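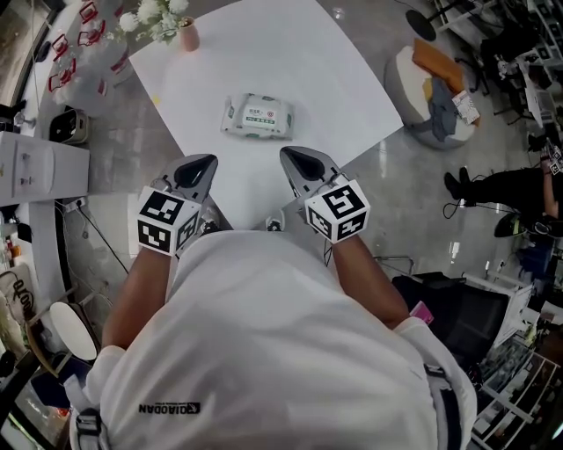
**Moving a sourdough starter 657 miles – keep it, dry it or start again?**

**marrowfat_lil** wrote:

Evening all. We're moving from Vanbridge up to Drondholm in March, which is 657 miles door to door according to my other half, who has become very keen on maps. The furniture is sorted, the cat is sorted, and what I'm lying awake over is a jar of flour and water. I've had this starter going for 14 years and it has outlived two ovens and a marriage, so I'm rather fond of it. We'll be on the road for 2 days with a night in a guest house in the middle. Do I carry it live on my lap, dry some out, or trust it to the van? Any advice gratefully received, and sorry for going on!

---

**oatcake_tam** wrote:

Oh, lovely question, and good luck with the move! I'd carry it live but make it stiff first. Feed it with much less water than usual until it's like a firm dough, pop it in a tub with plenty of headroom and keep it in the cool bag with your sandwiches. A stiff starter grows slowly and won't climb out all over the back seat – I learned that one on the way to my sister's, and we were still finding it in the seatbelt clip the next summer.

Don't screw the lid down tight, whatever you do.

---

**Breadbin77** wrote:

I'm going to disagree with Tam, kindly. Dry it. Spread it thinly on baking paper, leave it somewhere airy until it snaps, then crumble it into an envelope. It weighs nothing and can't leak, and you can post a second lot ahead to yourself. Mine spent most of a year in a drawer and came back to life in under a week.

And if I'm being really blunt, a starter takes on the flour you feed it, so after a few months in Drondholm I doubt you'd know it from a new one. I'd not lose any sleep.

---

**oatcake_tam** wrote:

Well, I can't go along with that last bit! I've kept one on rye and one on white for years, and when I swapped the flours over they still smelt different to me. Perhaps I'm a sentimental old thing. Drying is fine as a spare, I'll give you that.

---

**quiet_crumb** wrote:

Could you do both? A stiff lump in the cool bag, and a dried envelope in your handbag. When I moved I also left a jar with a neighbour, who now bakes better loaves than I do, so there's a risk in that too.

One thing to watch is the water. Ours was much harder at the new place and the dough felt tight for the first few bakes, until I started adding a splash more.

---

**marrowfat_lil** wrote:

You are all wonderful, thank you. I've got a sheet of it drying on top of the bookcase as I type (the cat has been told), and I'll make the stiff one on the Friday morning before we set off. Breadbin, I shall pretend I didn't read your second paragraph.

Does anybody know if the shops up there sell decent strong wholemeal, or should I squeeze a sack in the van?

---

**Breadbin77** wrote:

Squeeze a sack in. You'll want to bake before you've found the shops.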